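Last updated 29/03/2023

Print this page
E-mail this page

Refitting the fingers on the hand-held gripper

The hand-held gripper on the sorting bench at Mundside came apart for its first full service in January. I had been putting it off. It still closed, and the recordings still looked usable, but the left finger had developed enough side play that I could feel it through the handle when the tips met. These are my notes on what I changed and how I set it up again, mostly so I can find them next time.

The fingers are printed in dark green and bolted to their carriers. Each pivot has a metal bushing pressed into the bore. The prints are easy to replace and I keep two spare pairs in the drawer. The bushings are less easy. The bore shrinks a little on every print and the amount depends on which spool I used, so I ream by hand and check with the pin after every couple of turns. If the pin drops through under its own weight, the bore is too big and the part goes in the scrap box. If it needs a push from the thumb, leave it alone.

Wear on the old left finger was all on one side of the bore. I had assumed the pin was bent. Kelechi Aliyu rolled it on the granite plate and it was straight. The real fault was the retaining screw, which had backed out about half a turn and let the finger rock. I use low-strength threadlocker on that screw now and a paint mark across the head.

Order of work, for the record:

Take the camera off first and put it somewhere else. Remove both fingers before touching the linkage. Clean the pivots with isopropyl alcohol and a lint-free wipe. No oil. Oil creeps onto the contact faces and then every smooth part slips. I use a very small amount of dry PTFE on the pins and let it sit before reassembly. Fit the left finger, then the right, with the screws snug only. Close the fingers on the 30 mm gauge block, let both faces settle flat against it, and tighten the screws in turn. Open, close, check again. 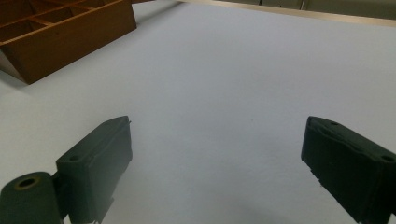 Nghĩa Khổng

The right finger is the rougher of the two. You can see the layers along its top, and I have not sanded them. Sanding the outside does nothing for the grip, and on the last pair I rounded an edge by accident and had to print again. The contact face is the only surface that gets any attention, and that is a few strokes on 400 paper glued to glass.

White is a poor choice for the bench top if you like things to look clean, as every speck shows up. It is a good choice for service work for the same reason. Plastic dust from reaming ends up in the pivots if you don't clear it, and on the old gray mat I never saw it. The wooden tray with the dividers stays at the back corner. I have thought about swapping it for a plastic one, but the wood doesn't slide when the gripper bumps it.

After the mechanical part comes the opening calibration. The software wants a fully open value and a fully closed value, and it scales everything between them. I record each one five times and throw out the first. Spread on the closed value had been 77 counts with the worn finger. After the refit it was 12. The open value hardly moved, as I expected, given that the open stop is on the body and has nothing to do with the fingers.

Then a run-in of 200 cycles by hand with nothing between the tips, and a second check of the paint marks. Both marks were still in line. I did another 100 cycles on a foam block and remeasured. The closed value had drifted by two counts, and I can live with that.

Two things did not go well. The first replacement bushing went in crooked because I pressed it in the vise with no guide, and it split the print along a layer line. Tadhg Mulligan has since turned me a stepped mandrel, and the next two went in square. I also lost some time to the camera mount. I put it back by eye and it was tilted by enough to make the old and new recordings disagree. The mount now has a scribed line on the body to register against. Anyone with the same bracket should scribe it before taking the camera off for the first time.

The Arnasdale unit is the same build and has more than twice the hours on it. Its right pivot already clicks. I will do that one when the next batch of bushings comes in, and I'll try the slightly longer pin at the same time. If the longer pin fouls the linkage cover, the cover will need a relief cut on the inside, and I'd sooner make that cut on a spare.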